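4. Setting the colours of your Brovdale display

Before you begin, let the display stay switched on for 40 minutes. The colours move a little while the panel is warming up. Close the blinds if the sun falls on the glass.

4.1 Choosing the picture mode

1. Press MENU on the side of the display.
2. Go to Colour, then Mode.
3. Choose Neutral. The other modes add strength to the colours and should not be used for this work.
4. Press OK and wait until the menu closes by itself.

Note: If Mode is shown in grey, the power saver is still on. Turn it off under System and start again from step 1.

The next part concerns strong colours. Many users set the Saturation too high, and then a bright surface and its lighter side become nearly the same colour.
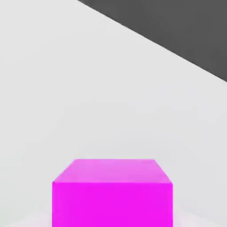

4.2 Saturation and brightness

1. Open Colour, then Saturation. The factory value is 5.
2. Lower the value one step at a time and wait a moment after each step.
3. Stop when you can tell the light tones from the full ones without effort.
4. Open Brightness and repeat in the same way.
5. Choose Save to slot, and give the slot a name you will recognise later.

Caution: Do not press RESET while the message "Saving" is on the screen. The slot can be damaged — in this case all the settings must be entered again by hand.

Caution: Clean the glass only with a dry, soft cloth. Do not spray any liquid on the panel or near the vents.

4.3 If the colours still look wrong

Check first that the cable is pushed in fully at both ends. If error 625 appears, the display does not receive a colour signal from the computer. Try the other port, then restart both devices.

Saved slots remain after a power cut, but the clock does not. Set it again under System.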